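4.2 Comparing the two grippers at the lip and channel

We had meant to begin with the easier surfaces, but both grippers did so well on them in our first round that we learned very little, and so we moved on to edges fairly early.
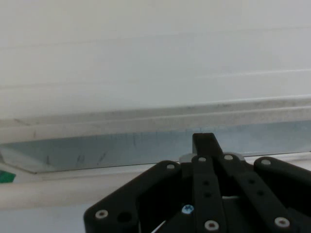 Edges, as anyone who has worked with small fingers will know, are where a gripper shows its character! For these trials we used the Lultine and the Jirnumer, each driven by the same Tanasarn controller and each carrying the same wrist camera, and we asked them to approach a projecting lip with a channel set back under it, touch it lightly, and back away again. Figure 3 shows an approach with a black linkage gripper, seen from the wrist; the fingertip block reaches up in front of the blue-grey strip, and the lip above it carries a fair amount of grime and small scuffs.

We ran 900 approaches in all and set aside 300 of them for tuning (a generous share, we admit, but Charoen Limsakul argued for it and we were glad of it later). Of the remaining runs, 238 ended with the fingers touching the lip too early, mostly with the Jirnumer, whose longer fingers need a wider turn of the wrist. Slowing the last part of the approach helped both grippers, though it helped the Lultine rather more. We return to the question of speed in Section 4.3, where the camera is moved farther back from the fingers.

Figure 3. Wrist camera view during an approach to the lip and channel.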